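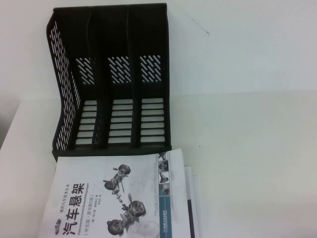 Slide 1. Desk set, start position: file organiser and book.

Leave this up while people sit down. Start at ten past, whoever is still at the door.

Say what the talk covers: how we gather examples for the shelving task at Mondano, what we keep, what we throw out. The training side is the afternoon talk, so send questions about it there.

The task. Put the book into one of the three compartments of the organiser and leave it standing. Any compartment counts. People do this at home without thinking, and the arm finds it hard. The book starts flat on the table, so it has to be lifted at an edge, turned upright and lowered between two thin walls.

Point at the organiser. Black plastic, full of slots, and the white table shows through them. Our first depth readings on it were poor. We thought about swapping it for a solid one and decided to keep it, as offices are full of these.

Point at the book. It's a Chinese edition of a German text on car suspension, lying sideways. We want covers in different scripts and turned different ways. In the early sets nearly every book had an English title and lay the same way up, and the model did badly once we turned one round. (If asked: no, it doesn't need to read the title.)

Mention the papers beside the book, partly under it. They stay where they are in this layout. An example where the papers get dragged along is marked as a fault, even if the book ends up in the right place.

How a session runs. One person drives the arm, one resets the table. The resetter calls "clear" and steps back before the recording starts. Each attempt is one file. We stop after 14 attempts and change places — tired drivers make jerky examples, and we found that out by keeping too many of them.

Numbers, slowly. Target for this task was 3000 attempts. After checking we kept 1513. Don't apologise for that. Most of what went was bad resets, with the book left in almost the same spot time after time. Failed grasps were a smaller share, and we keep those in a folder of their own.

Sutora is the labelling tool. Four labels only: done, dropped, dragged, stopped by driver. We had a longer list at the Vedovbridge site and two people would label the same file differently.

Skip the next part if time is short: fixed camera against arm camera. Short version is that we record both, and the fixed one is what the checkers watch.

Next slide — the reset sheet. Hand round the paper copies now.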